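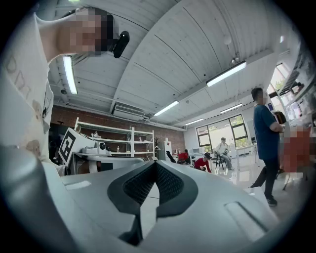
Step 2: Check the jaw pads and the shell

With the gripper switched off and laid on its back, have a good look at the pad before you reach for any tools. Ours has a dark rim with a finer mesh across the inner face, and it's the mesh that does the gripping, so give it all the light you can find (under the ceiling tubes is fine, but a little torch held low shows up wear much better!).

Brush the mesh with a soft, dry toothbrush, working out towards the rim. Then wipe it with a barely damp cloth and leave it for 10 minutes. Please don't be tempted by solvent. Marthinus Chauke tried some on the old Jerklow pads one September and we were peeling bits off for days.

Next, run a fingertip round the rim. If it lifts anywhere by more than 2 mm, change the pad, and change its partner while you're at it, as a worn one and a new one never close evenly.

The white shell wants only a wipe, but do get into the recessed slot on the slope, where fluff loves to settle. A cotton bud is perfect.

Step 3: Close the jaws by hand

Squeeze slowly, six times, and feel for any roughness. If it's smooth all the way, carry on to calibration.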